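December 16, 2025

I have now spent more evenings making a bed in a simulator than I have spent making the one I sleep in.

Some background, for the two of you who came over from the old Wikimow posts. Ivedura is my spare-hours project: a learned controller for a robot arm, trained on demonstrations that I drive myself, in simulation, with a hand controller and a cup of tea going cold next to it. The learning part is fine. The learning part is a few scripts that Palesa Chauke wrote in August and that I'm not allowed to touch. My job is the examples. The policy copies what I do, so somebody has to do it, over and over, in rooms the randomizer throws together from its asset folder.

The randomizer has no taste. Last night it gave me a bedroom with an orange floor, a plaid pillow and a polka-dot bedspread that looks like it was stolen from a circus. It also decided the arm should live on a mat beside the bed, and that the thing to be moved around was a bowl. Fine. I took the bowl by the rim, since that's the grasp we're short on.
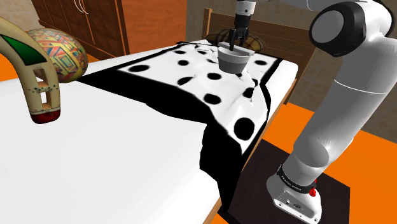 ## What counts as an example

My first rule was that anything I finished was a keeper. Under that rule I had 149 episodes by the end of the first week and was feeling very pleased with myself.

Then Thandeka Mokoena went through them. She has a patience for replays that I find slightly alarming. Her notes came back as a spreadsheet with a column called "why," and the column was mostly full. I hovered too long. I let go too high. I wandered off toward the headboard with no purpose she could identify. In one I had parked the gripper in midair for the length of a phone call, and a policy trained on that would have learned, quite correctly, that the way to move a bowl is to stop and think about it.

She kept 118. I argued for a few of the others and lost.

The rules now, taped to the monitor:

- Start recording after your hand is on the controller.
- No pausing above the object.
- If you miss the grasp, back off and try again, and keep the take. Label it as a retry.
- If you sneeze, delete it.

The third one was Palesa's and it took me a while to accept. I wanted clean takes only. But a model that has only ever seen success has no idea what to do a finger's width to the left of it, and a finger's width to the left is where it spends most of its life.

## The view from the wrist

I drive mostly from the outside camera, where everything looks roomy and I look competent. The policy gets the wrist camera too, and I'd recommend that anyone collecting this kind of data try a session with only that. Up close, depth turns into guesswork. White things against other white things give you a bit of shading and your own optimism. I've had a cylinder standing squarely between the fingers, a gap on either side, and still couldn't have told you how far along it I was.
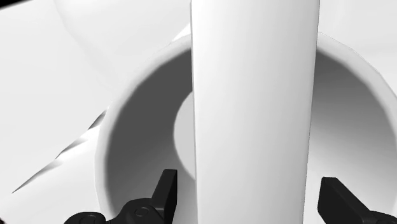
So I've started doing a few takes each night with the outside view hidden. They're slower and uglier, and Thandeka throws out more of them, but the survivors feel more like something a machine with that camera could plausibly imitate. When I can see the whole room I make decisions based on things the wrist never gets to look at, and then I blame the model for not reading my mind.

Disk space is the other problem. We're at 2,326 files in the Fourie folder (named after the street, don't ask), counting video, joint logs and the labels, and I still can't find last Thursday's retries. Palesa wants a naming scheme. I had one. It was "final," followed by "final2."

Next up is a fresh batch on Flornau, the scene set with the narrower shelves, if I can get it to load without launching the furniture through the ceiling. Thandeka has already made the spreadsheet. The "why" column is wider this time.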